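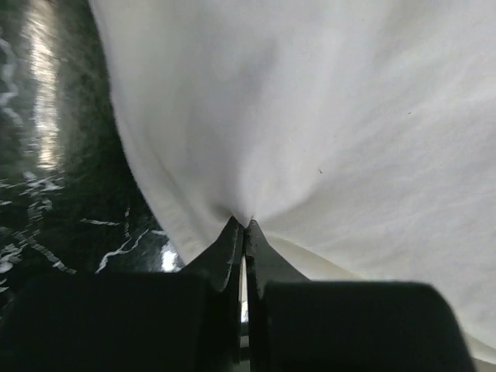
Gheorghița Stoica wrote in to ask why her cloth demos play back fine by hand and then the policy just paws at the fabric. Nine times in ten it's the grasp. So, teaching a cloth pick, the short version.

Before you record

Home the arm. Open the gripper all the way, every time, same start pose. Cloth down on the table, spread it with your palm, leave some wrinkles in. Perfectly flat cloth = policy that only knows perfectly flat cloth. Check the wrist view. A white cloth on a dark top gives you a nice hard border to work with, but watch for glare off glossy stuff.

Recording

1. Come down slow. Stop just above the fabric, tips apart.
2. Lower till the tips touch. No more pushing than that.
3. Close. You want a little peak of fabric up between the tips, not a fistful.
4. Hold for 500 ms. People skip this. Dont.
5. Lift straight up, then start the fold.
6. Release low, back off, stop the recording.

On the Gestavico leader arm the trigger is touchy in the last 8 mm, so squeeze thru it in one go. Hesitate there and the policy learns to hesitate. Handheld grip works too, same steps, just keep your other hand out of view.

How many

We kept 67 for the Brumgate fold task. Move the cloth between takes, turn it a bit, swap which corner you go for. Missed the pinch? Let go, re-approach, keep the take if the recovery is clean. More than 2 misses, bin it.

Then replay a few before you train. If the replay closes on air your table height is off, fix that frist.

Gripper offsets are on the calibration page.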